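11 May 2021
by Cletari

My cousin asked me in October if I would photograph her wedding, and I said yes before I had thought about it. I had a camera, two lenses and a good opinion of myself. The wedding was last month in Otby, in the community hall beside the river, and now that the pictures are delivered I want to write down how it went while I still remember.

English is my third language, so please forgive me if some sentence walks a bit sideways.

First, the preparation. I made a list of the family groups with my aunt on the telephone. It took us one whole evening. She wanted 40 different combinations, and we argued in a friendly way until there were 31. I still think this was too many, but I learned that the list belongs to the family and the photographer should only say how long it will take. I did not say how long it would take. This was my first mistake, and the guests stood outside in the wind while I searched for a grandfather who had gone to find his other shoes.

I also bought a second-hand flash from Promik, the small camera shop near my work. The man there let me try it on the counter for a long time and he wrote down some starting settings for me on the back of the receipt. I kept this paper in my pocket all day. For a room with a low white ceiling, point the flash up and a little behind you. For a room with a dark wooden ceiling, which is what the hall had, this does almost nothing. I found that out during the speeches.

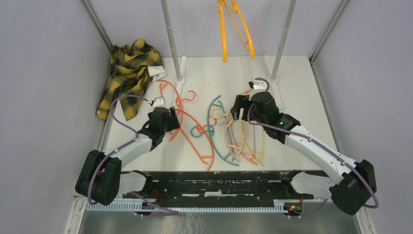

Hangers in several colours on the white tabletop.

The part I enjoyed most was the morning. I arrived early at my aunt's house, when the bride was still in her dressing gown and eating toast, and for two hours I had no list at all. I stayed near the window and let people forget me. The light came through a thin curtain and was very soft, and I could use a slow shutter and no flash. If somebody asks me for advice now, I would tell them to go early and to wear quiet shoes.

One thing about dresses. Everybody says to photograph the dress hanging up before the bride puts it on, and I had planned this picture for weeks. But the doors in that house are low, and the dress touched the floor wherever we put it. We tried the curtain rail and my aunt became nervous for the rail. In the end I took only the buttons at the back, very close, and this is the picture my cousin has chosen for the first page of her album. I was surprised, but I am glad too.

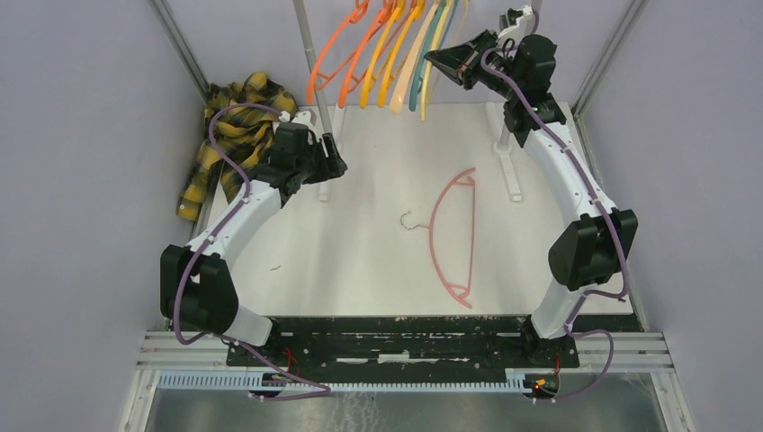 The ceremony itself was short. I had asked the celebrant the day before where I was allowed to stand, and she showed me two places and told me that walking between them was fine if I did it during the music. It was good advice. I changed place once and nobody turned their head. The exchange of rings I almost missed, as my focus went to the flowers in front, but I have one sharp picture where you can see both hands and half of my cousin's smile.

At the dinner I ate too fast and went back to work too early. People do not look their best when they are chewing. Next time I will sit down properly, finish my plate and wait for the coffee.

When I came home I had 949 pictures on the cards. I copied them to two drives before I slept, and then I did not look at them for three days. After that I went through them slowly in the evenings, with tea, and kept 480. My favourite editing program has many buttons for changing the colour and I used nearly all of them on the first night – then I threw this work away and began again with only brightness and white balance. The skin looked like skin again.

Mbeki, the print lab I have used before for holiday pictures, made the album. The cover was darker than on my screen, so I asked for a small proof of the inside pages before they printed the rest. It cost a little more and took one extra week. My cousin was patient, my aunt less so.

Would I do it again? For family, yes, but I would bring a second battery for the flash and a person who knows all the uncles by face. For money I am not ready, and I have already said no to a colleague who asked me very kindly. I have put the flash in its box with the receipt still folded beside it.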